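Plomeckの公開デー行った人いる?

投稿者:mugicha92
12月のやつ、行ってきました! 駅から歩いて8分のはずが、裏門に出ちゃって倍かかった……。受付で整理番号2番をもらって、双腕ロボットのデモをかなり前のほうで見られました。案内はChantal McKinnonさんという方で、早口だけど質問には全部答えてくれるタイプ。

投稿者:nejimawashi
いいなあ。自分は午後の回でした。人が多くて後ろからしか見えず。腕は銀色のやつですよね? 手先が黒い平行グリッパの。
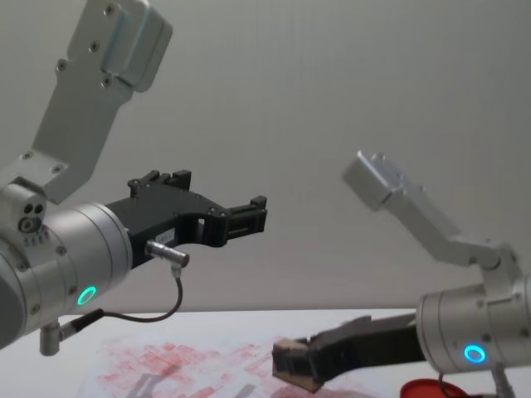

で、午後はAlfredo Riveraさんの担当だったんですが、正直、説明がソフトのIteroの話ばかりで、ハードのことがほとんど聞けなかったのが残念。ケーブルの取り回しとか聞きたかったのに。

投稿者:mugicha92
そうそう、銀の腕に黒いグリッパ! 手首のLEDリング、左が緑で右が青に光ってるときがあって、意味を聞きそびれました。誰か知りません?

投稿者:kotatsu_514
緑が待機で青が動作中じゃないの。

投稿者:nejimawashi
>kotatsu_514
それはメーカーによるから決めつけないほうが。うちの職場のは逆ですよ。

投稿者:kotatsu_514
逆なんてあるのか、失礼。ただデモ自体は遅すぎたと思う。あの速度じゃうちのラインには入れられない。去年Laaksonenの展示で見たやつのほうがずっとキビキビしてた。

投稿者:mugicha92
えー、私は遅いほうが動きを追えて楽しかったけどな。見学者がすぐそばにいるんだし、わざと落としてたのかも(これは想像です)。あと質問コーナーが15時ちょうどに打ち切りだったのは私も不満!

投稿者:nejimawashi
速度は設定次第でしょうね。配線の件はアンケートに書いておいたので、返事が来たらここに貼ります。

投稿者:kotatsu_514
よろしく。Vindachの見学会も申し込んだ人いたら、集合場所教えてください。案内メールが見つからない。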